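Who's who at Clevlow: your questions answered

Last updated May 25, 2021

We get such a lovely stream of questions about the people behind Clevlow that we've put the most common ones in one place. Have a browse!

Who runs Clevlow?
Carmela Caruso has been our chief executive since January. She was finance director before that, and she knows the company inside out (she can still tell you what the first office kettle cost). The chief executive looks after the day-to-day running of the firm and reports to the board.

Is Rosario Longo still involved?
Very much so! Rosario founded the business under the name Longo and stayed at the top until Carmela took over. He is now non-executive chair, so he leads board meetings but doesn't manage staff. We're thrilled he wanted to stay.

Who else sits on the board?
The board has five members. Alongside Rosario and Carmela there are Assunta Pagano, who heads the audit side, Gaetano Colombo, who joined us from Hesten, and Ornella Costa, our newest director.

What's the difference between an executive and a non-executive director?
Executive directors work for the company full time. Non-executives come in for meetings, ask awkward questions and go home again. Carmela is our only executive director at present.

Does Gaetano still work for Hesten?
No, he stepped down from his post there before joining us. He does keep a seat on the advisory panel at Zodeo, and he leaves the room whenever Zodeo comes up at one of our meetings.

How many people work at Clevlow?
There are 133 of us now, and it's a really friendly bunch. We still all fit in one room for the summer lunch, just.

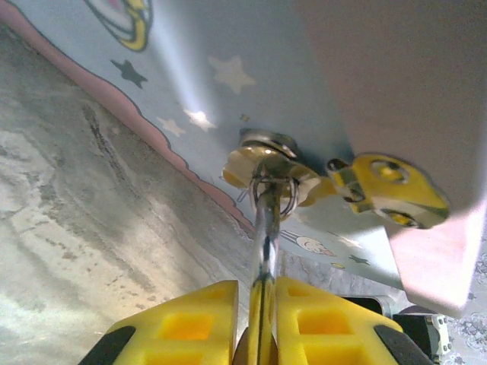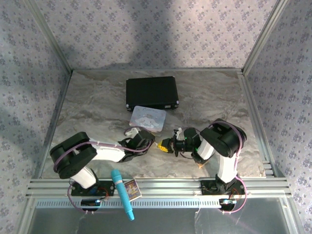
Who owns the company?
We're privately owned, with 1,146 shareholders. Rosario is the largest. Plenty of staff hold shares too, and anyone who has passed their trial period can join the share plan.

Can I come to the annual meeting?
If you hold even one share, yes, please do! There are 50 seats in the hall and a video link for everyone else. Your invitation will tell you how to book. You can send in a question for the board beforehand or simply put your hand up on the day.

How do I get in touch with a director?
Write to the company secretary at our main office and put the director's name on the envelope. Letters are passed on unopened. For press interviews with Carmela, please use the media form on the contact page.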